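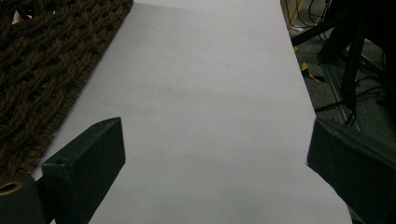 Reviews > Robotics > Hand tools and grippers

Search reviews Go

Umora hand-held gripper: tried at the Kistbridge open day

11th January
By Aaliyah Gauthier

Kistbridge opened its doors for an afternoon and let visitors use the Umora, a two-finger gripper you hold and work yourself while it records what you do. The recordings go toward teaching a robot arm the same job. I had two turns with it and spent the rest of the time watching other people have theirs.

The demonstration was set up on a white-topped table next to a brown woven basket, with cables on the carpet behind and a stand off to one side. Pádraig Mac Giolla ran the session. His introduction took 5 minutes and most of it was about how to hold the thing. Keep your elbow in, close slowly, don't twist at the end. I forgot the last one right away.

In the hand

The weight is fine for a short turn. I had it for 16 minutes the first time and my wrist was ready to stop. The handle suits a bigger hand than mine, and I had to shift my grip to get a full close. Kistbridge has a smaller handle on order, due in May.

The fingers are thick and dark and they take up a lot of your view. With the fingers wide apart over the bare table you get a good look at the surface between them, and lining up is easy. It gets harder when you go down into something with sides.

The basket job

My task was to take a cloth out of the basket and lay it on the table. A cloth is a fair test. It has no edges you can count on and it moves when you touch it. The pads on the fingers have a soft, matte look, a bit like felt, and they held the cloth better than I expected. I dropped it once in my first turn and not at all in the second.

What slowed me down was the basket. The walls are high enough that you have to come in from above, and then your own fingers (the gripper's, I mean) hide the part of the cloth you want. I ended up opening wide, lowering one finger on each side and closing on whatever was there. Mac Giolla said most people get to that method without being told.

The light gave me some trouble too. It comes through the gaps in the weave and the handle slots, and against that the dark fingers are hard to judge for depth. I touched the bottom sooner than I meant to, both times.

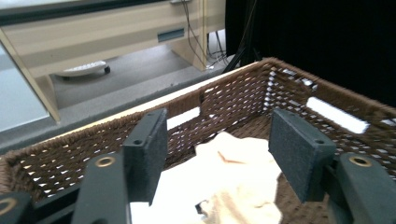 What the recordings are for

Kistbridge had 235 recordings of the cloth job before the open day and wanted visitors to add to them. Beginners' attempts are kept along with the good ones. I asked to see an arm do the job from the recordings and was told that part wasn't ready to show. That was a letdown – it was the thing I had come for.

Compared with the Gerkby

I used the Gerkby last year. It is lighter and closes faster, but its hard fingers were poor with anything soft. For boxes and cups I would still pick the Gerkby. For cloth the Umora is clearly better. I haven't tried the Cao, which a few visitors asked about, so I can't place it.

Worth going?

Yes, if you want to handle the tool. You get real time with it and the staff answer questions plainly. If you want to see a robot working on its own, wait for a later open day. Bring something warm – the room was cold – and go early, as the line for a second turn got long.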